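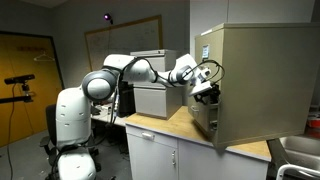

I finished the last pass on my second novel on Monday. It's called Trarncombe, after the town it's set in. A few people here asked what it's about and how it got written, so I'll put it all in one thread.

Trarncombe is a made-up harbor town with one road in and a cannery that closed before most of the characters were born. A land surveyor comes to settle a boundary dispute between two families. On her second night, one of the old boundary stones is gone.

It's a mystery, but a slow one. There's one death and it happened years before page one. If you like a body in chapter one, this probably isn't your book. No hard feelings.

The surveyor is never named. I tried four different names in the first draft and every one of them made her sound like somebody else. By the third draft I'd stopped trying. The townspeople just call her "the county."

The families are the Bodents and the Dwivedis. The Bodents have the land papers. The Dwivedis have the better memory of what was agreed. I wanted both sides to be right for long stretches of the book.

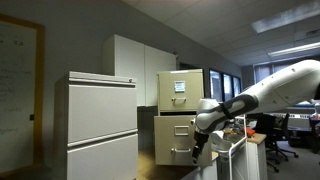

The first draft was 982 pages in manuscript format, double spaced. That's too long for any mystery and much too long for this one. A lot of it was weather.

Cutting it took longer than writing it. I took out a whole subplot with a ferry strike, a wedding, and the surveyor's brother. The brother still gets one phone call in chapter 20. He used to have eleven chapters.

What's left is 59 chapters, most of them short. A few are only a page. Those are letters from the old survey office, and they're the parts I changed least from the first draft to the last.

On the letters: they're dated by month only, no year. My copy editor flagged every one of them. I kept them that way. The reader is supposed to be unsure which survey they're reading about until pretty late.

Someone asked if I outline. I did for the first book and it helped. For this one I knew where the stone was and who moved it, and that was it. I wrote toward that and got lost a lot. I'd outline again next time.

The hardest chapter was 41, the meeting in the school gym. Fourteen people talk in it. I ended up reading it out loud in the car and cutting any line where I couldn't tell who was speaking. It's half the size it was.

The easiest was the last one. I wrote it in one sitting in December, well before the middle existed, and only changed the tides — I'd had high water at the wrong time of night for the whole ending to work.

I did learn more about surveying than I needed to. If a chain measurement in the book looks wrong, check who's doing the measuring. If it still looks wrong, that one's my mistake and please tell me. 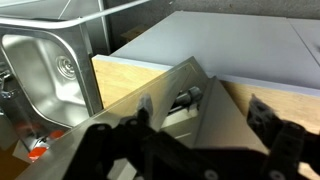
Gripper and steel panel, close up.

Publisher is Grivuvum again, same as the first book. Small press, they answer email, and they let me have a map in the front. The map has one deliberate error in it. It also had two accidental ones, now fixed.

You don't need to have read the first book. It's a different town and different people. One minor character from it turns up at the gas station for three lines, and you won't miss anything if you don't know her.

Paperback and ebook come out on the same day this time. Audio is still being worked out. I've heard two narrators so far and liked both of them — one does the letters better, the other does the gym scene better.

Advance copies: I have 3 to give away. Reply with the last mystery you finished and whether you guessed the ending. I'll pick on Friday night and message you. US addresses only, sorry, postage is what it is.

For everyone who asked about content: there's a drowning (off the page, in the past), some drinking, and a dog that is fine the whole way through.

I'll post the cover when I'm allowed to. It's mostly gray and green, and the stone is on it.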